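Zonness 200 Tabletop Reflector

Item 1356

If you have been thinking about a first serious telescope for a while, and keep putting it off because the big ones look like so much trouble, the Zonness 200 may be the one that gets you outside. It has a 200 mm mirror, which gathers plenty of light for the Moon, the planets and a good many faint fuzzy things besides, and it sits on a simple swivel base that most people get the hang of in one evening.

Yichen Su set up our shop model last December and has been taking it home on clear nights ever since (we do get it back, eventually). Cuiping Xiong prefers the Kallio eyepieces with it – they fit the standard focuser, and the wide view makes it much easier to find your way around.

In the box: optical tube, swivel base, red dot finder, 20 mm eyepiece, dust caps and 3 hex keys. Samosia filters are sold separately.

The mirror will need lining up now and then, especially after a bumpy car ride, and it is a job you can do yourself with the hex keys provided. Work indoors in good light, and give the screws and caps somewhere to go so they don't wander off. An open metal bin on the workbench does nicely, and it can be as scratched and smudged as this gray one, but do check the floor for holes before you trust it with the little screws!

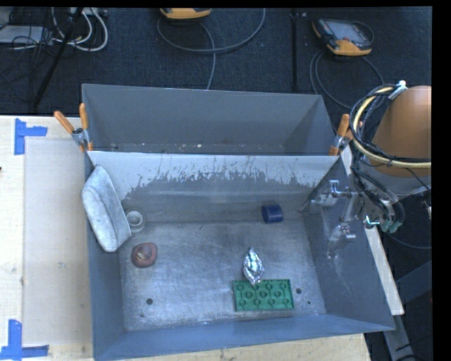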